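Progress report: gripper and camera comparison on the two-arm garment cell
Prepared by Eleni Stoyanova, Skorkgate, for Faith Kashindye, Nolteo programme office
Period covered: to the end of June

Summary

Work package 2 is on schedule. Both gripper designs have been fitted and tested on the cell, and the first full comparison on single garments is finished. The second comparison, on garments taken from a mixed pile, has started and should be complete by the end of the next period. Work package 3 (controller change) is two weeks behind because of a late delivery. We do not expect this to move the final date.

We are asking for one decision from the programme office, set out under "Decision needed" near the end of this report.

What was planned

The plan for this period had four items:

1. Fit the Aka fingers and the Shemweta fingers to both arms in turn, using the same motors throughout.
2. Run the single garment test with each set.
3. Compare the two wrist camera positions we had left open at the last review.
4. Move the left arm to the new controller board.

Items 1 and 2 are done. Item 3 is done apart from the write-up. Item 4 has not started.

Changes to the cell since the last report

The enclosure has been lined in a plain pale colour on the back and both sides. Before this the cameras picked up people walking past the bench, and the exposure changed during a run. Runs at different times of day now look much the same.

The tabletop has been kept. We considered a plain matt sheet, but the speckled top gives the cameras plenty of detail when there is no garment in view, and calibration has been more repeatable on it than on the plain board we used in the spring. It does reflect the lights along the near edge. We have left the lights where they are for now because the garments are handled further back, but this will need another look before work package 4, when both arms will be working closer to the mounting beam.

The wrist camera cables are now tied to the forearms at two points on each arm. With a single tie the cable worked its way into the elbow during long reaches, and we lost one connector that way. The slack at the wrist is more than looks tidy, but a shorter loop pulled on the camera when the wrist turned fully over.

Single garment test

Each run starts with one garment on the table or in the tray. The arm picks it up, lifts it clear, holds it for a few seconds and puts it down at a marked place. A run counts as a success if the garment is still held at the end of the hold and has been lifted by one grasp only. A second attempt at the grasp counts as a failure, even if it works.

We made 228 runs, split equally between the two sets of fingers. The same garments were used for both, in the same order. They were mostly tops and small cloths in cotton and cotton mixes, with a few heavier items. All runs were started from the same arm position.

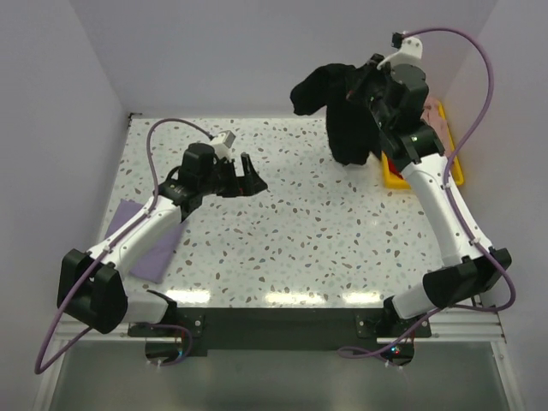

Right arm holding a black garment at the back of the cell; left arm open over the folded purple cloth.

The Aka fingers were better on thin cloth lying flat. The tapered finger gets under a fold without pushing it along the table, and the grasp usually took hold of one layer where the Shemweta fingers tended to take two or more. On thicker items the difference was small. The Shemweta fingers held heavier garments more firmly and did not slip during the hold, where the Aka fingers did slip several times on a fleece top.

Most failures with either set came before the fingers closed. The commonest was a grasp point chosen too near the edge of the cloth, so the fingers closed on a very small amount of fabric and lost it on the way up. The next was the gripper stopping slightly high. We traced part of this to a small error in table height towards the back of the cell and have corrected it in the calibration file. The runs made before the correction have been kept in the results and marked, and the affected garments will be repeated with both sets of fingers.

Dark garments remain the hardest. On black cloth the folds give very little contrast and the software often cannot tell a sleeve from part of the body. The arm will still pick up the garment, but where it ends up being held is largely down to chance. This does not matter for the single garment test. It will matter for folding, where the second arm has to find a sleeve or a hem to take hold of.

Camera position

We compared a camera set close above the wrist with one carried higher on a curved bracket. The high position gives a better view of the whole garment before the grasp, and the gripper hides less of the cloth. The low position is better in the last part of the approach. It also knocks against things less: the high bracket caught the side wall twice while the arm was reaching into the tray, and one bracket had to be replaced.

For now we intend to keep the high position on the right arm, which does most of the first grasps, and the low one on the left. This means separate calibration files and a little more work at the start of each session. If the mixed pile results show no clear gain from the high camera, we will go back to low cameras on both arms for simplicity.

Mixed pile test

The pile test uses the yellow tray at the back right of the table. Garments are dropped in by hand and the right arm takes them out one at a time. We have only made trial runs so far, and I would rather not give a success rate on them.

Two points have come up already. The rim of the tray gets in the way of low approaches from the near side, so the arm has to come in more steeply than it would on the open table. The wall beside the tray also limits how far the wrist can turn. We will try the tray a little further from the wall first. If that does not help, we will look for one with a lower rim.

Garments coming out of the pile are often tangled with the one beneath. At present the arm lifts whatever it has hold of. A short pause and a small shake have been added to the lift, and this frees the second garment in some cases. We have not yet tuned it.

Controller change

The replacement boards arrived late and one was faulty. The supplier has sent another. Both arms are therefore still running on the original boards, which have been reliable but do not report motor current often enough for us to detect a slipping grasp. The current reading was meant to be available for the pile test. We will begin the pile test without it and repeat a smaller set of runs once the new boards are in.

The left arm will be changed first. We have set aside 4 working days for it, including calibration. The right arm will not be touched until the left has run for a full session without a fault.

Spend

Spending is within budget for the period. We have used 90 per cent of the parts allowance for work packages 1 and 2, with only spare finger pads still to buy. The replacement connector and bracket came out of this allowance. Staff time is slightly under plan because of the controller delay and will be used in the next period.

Risks

Finger wear. The pads on the Aka fingers are showing wear at the tips. We do not yet know how much this affects grip. Pads will be changed at fixed intervals during the pile test and the change noted in the run log.

Dark garments. If recognition of sleeves and hems on black cloth does not improve, folding on dark items may have to be left out of the final demonstration. We will report on this again next time.

Motor heat. The wrist motors become warm in long sessions and the arm then sags a little at full reach. Rests between batches deal with it, at the cost of fewer runs in a day.

Decision needed

The original plan was to pick one set of fingers for both arms at the end of work package 2. On the results so far I would prefer to keep the choice open and allow a different set on each arm, with Aka on the arm that makes the first grasp and Shemweta on the arm that holds. There is no extra parts cost, as we already have enough of both. It would add one more combination to the pile test, and we can fit this in if the tests on very small items (socks and similar) are moved to work package 4.

Please let us know whether this change is acceptable before the pile test begins in full. If we do not have agreement by then, we will carry on with the original plan.

Next period

Finish the repeat runs affected by the table height error.
Complete the pile test with both sets of fingers.
Write up the camera comparison and send it with the results tables.
Fit and test the new controller board on the left arm, then the right.
First trials with both arms holding the same garment.

The run logs and calibration files for the single garment test are in the shared project folder. Questions about the results should come to me.

Eleni Stoyanova
Skorkgate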